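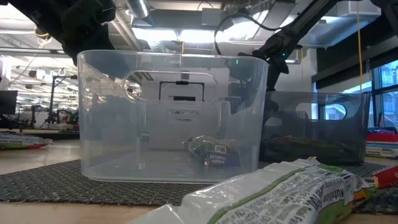 Where the Snack Room Stands: Progress Report to the Kerkia Fund

Programs Snack Room Reports Visit Contact

Bidska Family Center > Programs > Snack Room > Reports

11/04/2023
By the Snack Room team, Bidska Family Center

We have so much to tell you this time! When we last wrote, the Snack Room was a cupboard with a door that stuck and a pile of cartons we kept walking around. It's now a working room on the window side of the Aguirre Building, with tables you can get at, shelves that are labeled, and a way of sorting that people pick up in a few minutes. Your grant paid for most of that, and we'd like to show you where the money went and what's still on the list.

What we said we would do

Our application had a short work plan. We promised to move snack packing out of the hallway, to stop losing food to expired dates, and to send a snack home with every child in the after-school program on every day the program runs. The first two are done or very close. The third is going well, with one weak spot that we get to further down.

The room

The move happened in September, before the after-school program got busy. Painting took longer than planned (the first coat showed every old screw hole, so there was a second coat), but we were packing in the new space the same week the paint dried. What a difference daylight makes! Reading the tiny date print on a snack bag used to mean carrying it over to the hall lamp. Now you turn toward the windows.

We kept the wooden tables that were already in the building and bought dark gray woven mats to go on top. The mats were a small purchase and we're very fond of them. Plastic bins used to skate across the bare wood whenever somebody reached in quickly, and they stay put on the weave. The mats do shed a bit at the edges, and crumbs get down into the texture, so they get shaken out at closing time. If we order again we'll look for the same kind with a bound edge.

Clear bins and dark bins

This is the part we're proudest of, and it's so simple that we wish we'd started with it. Each packing table has a clear bin and a smoky gray one, set side by side. They're nearly the same shape and both have an oval cutout in the long side for a handle, so anyone who can lift one can lift the other.

Clear means go. Whatever is in the clear bin has been checked for its date and its ingredients and can be packed into a bag for a child today. Dark means wait. The dark bin takes anything that still needs a second look: a date we can't read, a bag that feels as if it has lost its air, a flavor that hasn't been entered on the allergy sheet yet. You can still see through the tinted plastic well enough to know that something's in there, and that turned out to matter a lot. Our old "wait" box was cardboard, and things sat at the bottom of it for weeks.

We start each sorting session with one bag in each bin so that the pattern is set before the cartons are opened. It gives people something to match. The oatmeal raisin bags are a favorite for this on the clear side, with that green and purple wrapper and the flavor printed right on it in capital letters.

The clear bins have a second use that we hadn't planned on. A person coming in to collect for a classroom can tell from across the room whether there's anything to collect. We used to get the question all afternoon. Now they glance over and either come in or go and do something else first.

We bought the bins from Greltex, in two orders. The first order was a tryout and the second filled out the rest of the tables. The second batch arrived with a few lids we didn't need and they took them back without a fuss. The rims have held up nicely so far, although the clear ones show scratches more than the dark ones do. We wipe them with a soft cloth now and keep the scrubbing pads by the sink for the shelves.

What went out the door

Since the room opened we have packed and sent home 1,000 snack bags. We'd set that as our target for the whole first period of the grant, so we are ahead, and we were thrilled to write the number on the board!

A snack bag, for anyone on your side who hasn't seen one, holds a filling item, a piece of fruit or a fruit cup, and a drink. The filling item is the one that children talk about. The baked oat snacks are popular, and so are the crackers. The plain rice cakes come back to us unopened, and we've stopped ordering them. Several parents told us at pickup that the bag gets eaten on the bus, before anybody's home, and that's fine with us. It's what the bag is for.

Waste is down too. Under the old system we threw out expired food every time we cleaned the cupboard. Since we started with the bins, we've had three bags go past their date in the room, all from the same carton, which had slipped behind the bottom shelf. The shelf has a backboard now.

Training

We wrote a one-page guide and taped it inside the door. New helpers read it, watch a table being sorted, and then sort a few items while somebody stands by. The steps on the page are:

Wash hands and put on a fresh apron.
Open one carton at a time and flatten it when it's done.
Find the date. If you can't find it or can't read it, the item goes in the dark bin.
Check the flavor against the allergy sheet. No entry on the sheet, dark bin.
Everything else goes in the clear bin, label side up if it will lie that way.
Empty wrappers and torn packaging go in the trash at the end of the table, never back in a bin.
Before you leave, go through the dark bin with the shift lead.

The last step was added after our first weeks in the room. We'd been leaving the dark bins for the next shift, and the next shift had no idea what the question about each item had been. Going through them together takes very little time and people like doing it. It has become the part of the shift where everyone compares notes on new flavors.

We also held two open afternoons for families. They were loud and crowded and lovely. Children wanted to try the sorting themselves, so we put out a table at their height and let them. They're strict! Anything with a wrinkle in it went straight to the dark side.

What isn't working yet

Fruit is our weak spot. The fresh fruit comes on a different truck from the dry snacks, and when that truck is late, the bags go out with a fruit cup. We have enough cups to cover it, but we promised you fresh fruit on most days and we haven't managed that every week. We are talking with the supplier about an earlier slot. A small refrigerator would help as well, and we've asked the building whether the outlet by the sink can take one.

Labels are the other thing. The paper ones we print for the shelves curl in the warm part of the afternoon and fall behind the bins. We tried tape, then more tape. The next try will be slide-in holders, and there is room for those in the supplies line.

Finally, the allergy sheet has grown to the point where it's slow to search. It began as a list in the order things arrived. We're retyping it by flavor, so that oatmeal raisin sits near the other oat items and can be found without running a finger down the whole page. We expect to have the new version on the wall before the winter break.

Money

Spending is within the budget you approved. The room costs (paint, shelves, mats) came in a little under, and bins came in on the line. Food is where most of the remaining money will go, as planned. We would like to move what was left from the room costs over to the slide-in label holders and, if the outlet question gets a yes, to the refrigerator. We understand that the second of these needs your agreement, and we'll send the form separately with the quote attached. Receipts for everything to date are in the folder that comes with this report.

Next steps

We have three things planned for the coming months. The after-school site across the parking lot will start collecting from the Snack Room, and it'll get its own table with its own pair of bins. The children's sorting table will come out again for a family afternoon, this time with aprons in small sizes. And we want to ask the older students which filling items they would choose, with a tasting and a paper ballot, before we place the big spring order. We already suspect that oats will do well.

Please come and see the room. Packing starts after lunch on program days, and the door by the bike rack is the one that's unlocked. There's a spare apron on the hook, and we would love to have you at a table with us.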